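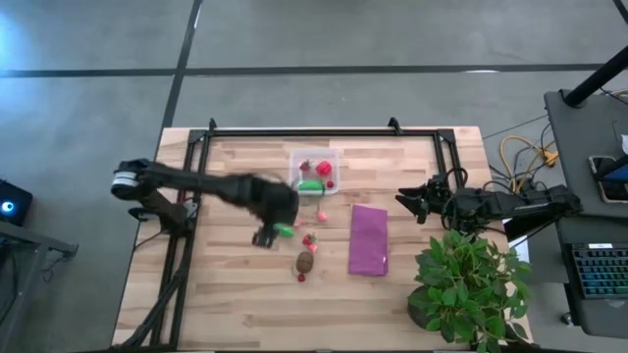 A butcher-block top.

Oil, wax, or leave it alone?

Every February the same question comes into the newsletter inbox in a dozen different forms. The wood top has gone dull over the winter, there's a gray patch by the sink, and the store is selling a kit for it. Should you buy the kit?

I have been suspicious of these kits for a long time. The one that set me off this year is from Joltel, and a reader in Stumthorpe mailed me the leaflet that came in the box. It has a cleaner, a "conditioner," an oil, a wax, and two cloths. The leaflet wants you to go through all of it once a month for the life of the top. I read it twice looking for the part where it says what the conditioner does that the oil doesn't. There is a paragraph about "feeding" the wood. Wood in a countertop is dead. It doesn't eat.

What oil does is fairly dull. It soaks a little way in and slows down how fast water gets into the fibers. Mineral oil never dries, so it wears off and washes off and you put on more. Linseed and tung oil do cure, given time, and leave something tougher behind. Wax sits on top and makes water bead, which looks great for the first week. None of them will stop a puddle left overnight under a dish rack.

So I don't say skip the oil. I say be careful about the calendar. A top that gets chopped on and wiped down four times a day may well want oil every few weeks. A desk, or a bench in a back room where the wettest thing that happens is a coffee cup, might go a year. The old test still works fine: put a spoonful of water on it and go do something else for ten minutes. If the water has soaked in and left a dark spot, oil it. If it's still sitting there, put the bottle back in the cupboard.

I did try the Joltel kit, because I get letters if I complain about things I haven't used. I did one half of my own kitchen top with the full routine and the other half with plain mineral oil from the drugstore and an old T-shirt. I kept that up for 31 weeks, which was longer than I wanted to. The kit side smelled of oranges. It was a bit shinier on the day. By the end of any given week I could not tell which half was which, and neither could anyone who came to dinner and got asked. One kitchen and one stubborn person with a rag isn't a laboratory, and maybe somebody else's maple behaves differently. I would like to see the test where it does.

Then there is the "sealed for life" crowd. Dong, who make the hard finish you see stacked by the register at the Roterport lumber yard, say their product is good for 200 wet scrubs. That sounds like a big number until you think about how often you wipe a counter. I also can't find out what they count as a scrub, and I have written to ask. A film finish is a perfectly good choice for a table nobody cuts on. My trouble with it in a kitchen is what happens after the first deep scratch. Water gets under the film, the wood goes dark, and now you can't just rub in some oil. You have to sand the finish off before you can fix anything.

On gray patches. Most of the ones people send me are weathering or plain old dirt worked into dry grain, and they come out with 120 grit followed by 180, going along the boards. Black marks are another matter. Those are often iron, from a wet can or a cast iron pan, on oak especially. Oxalic acid will usually lift them. Wear gloves and eye protection, follow the label, rinse it well, let the top dry for a couple of days, and only then oil it. I have seen lemon and salt recommended for the same job. I've tried it on three stains and got one slightly paler stain.

Two more things, both boring. Oil the underside as well when the top is new, especially over a dishwasher, where steam comes up from below. And check how it's fastened down. Solid wood gets wider and narrower with the seasons, and if it's screwed tight into metal or cabinet rails through plain round holes, it has nowhere to go. Slotted holes cost nothing. Half the "defective" tops I hear about were screwed down too tight by whoever put them in.

Please don't leave oily rags in a heap, either. Linseed and tung rags can heat up by themselves and catch fire. Spread them flat outdoors, away from anything that burns, until they're stiff and dry, or put them in a metal can with water and a lid. This is the one warning on the back of the bottle that I would print larger.

If you own a wood top that has had nothing done to it for ten years and still looks decent, write in and tell me what sort of wood and what room it lives in. I'd also like to hear from anyone who has used up a full bottle of conditioner and noticed the difference when it ran out.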